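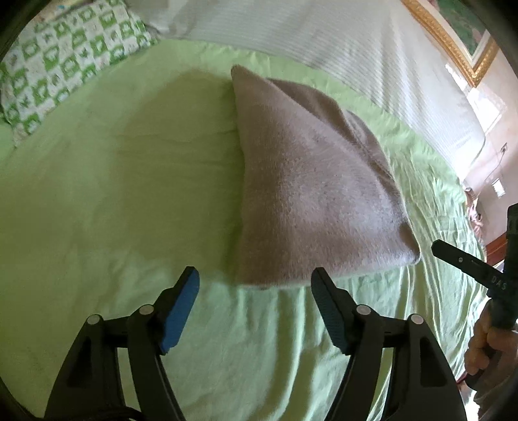
Slamet Mandagi says the hardest part of tidying a bed is finding the edges. A cushion is soft, so its outline changes whenever it is squeezed.

The Kuvari program looks for those edges in each camera picture. One part of it marks which dots belong to the cushion and which belong to the sheet. Another part plans where the two fingers of a gripper should close – one on each side. It learned from 700 short recordings of people doing the job by hand.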